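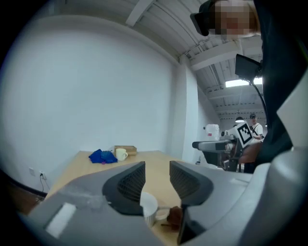 ## Tearoom and shared table, Unbridge site: report for the half year

Prepared for the Tilahun fund by Lensa Gebremichael, 5 Jan 2020

This report covers the half year from July. It deals with the money spent on the shared table and the tea things at Unbridge, what is still to be bought, and two matters where we need a decision from the fund.

### Where we stand

The grant was 3,000 dollars, paid in one sum at the start of July. The table took the largest share. It is light wood with a smooth top, and it sits along the plain white wall, within reach of the two sockets near the floor. We looked at a round table as well and decided against it. The long one seats more people and leaves the walkway under the skylight clear.

The rest went on mugs, cups, cloths, hooks, a drying rack, and oil for the tabletop. Receipts are in the folder sent with the last claim. One receipt, for the hooks, is a handwritten slip from Ganon Hardware. They have promised a printed copy.

### The table

The top was oiled twice before it went into use and once more in the fall. Ring marks were the main worry when we applied. There are a few faint ones near the end where people sit most, and they come up with a light sanding. We have not had to refinish any part of it.

One leg had a loose bolt when the table was delivered. Velatano sent a fitter, who replaced it at no charge. The table has been steady since.

### Mugs and cups

We bought 20 white mugs. The application said mixed colors, but the supplier was out of stock and plain white was cheaper by the box. There are also some white cups from the old kitchen, which we kept because they are small and people like them for coffee.

Breakages so far come to 9, counting mugs and old cups together. Most happened at the sink, which is deep and has a hard edge. We have put a rubber mat in the bottom and there has been one breakage since then. I would like to order a replacement box from the same supplier in the spring if the fund agrees.

### Cloths

The application asked for paper towels. We changed this to washable cloths after the first month, when the paper was running out every few days. The blue ones are for the table and the brown ones are for wiping mugs and mopping up spills. They go home with whoever is on the laundry list that week.

The weak point is the end of the day. Cloths get left in a heap at the far end of the table when they should be on the hooks, and a cloth that stays bunched up overnight smells by morning. The hooks were put by the door, too far from where people are working. Moving them to the table end is a small job and we will do it this month out of what is left.

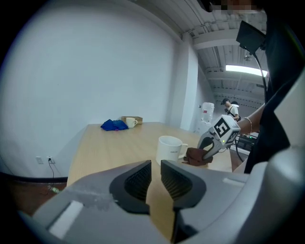 Mekdes Tefera, reading a draft of this report, thought the color rule had never really taken hold. She wrote that people pick up whichever cloth is nearest, so a blue one ends up in a mug as often as a brown one does, and that she would sooner have a single color and twice as many of them. She also asked for the mugs to be wiped and put away before the table is cleared, so that the table cloth is the last thing used.

I agree with her on the order of work and have changed the notice by the sink. On the colors I would like to give the present system until July, with the hooks in their new place, and then look at it again.

### Storage

Tea and sugar are still kept in boxes at the wall end of the table. The application included a wall shelf, which has not been bought. The building manager wants the wall checked for wiring before anything is drilled into it, and the check has been put off twice. The money for the shelf is unspent and is shown on its own line in the accounts.

### Decisions needed

1. Whether the shelf money can be carried over into the next half year.
2. Whether a replacement box of mugs can be charged to the present grant.

We are not asking for an increase. The request for the coming year is again 3,000 dollars, most of it for chairs, and the quotes will follow once Velatano has confirmed its prices.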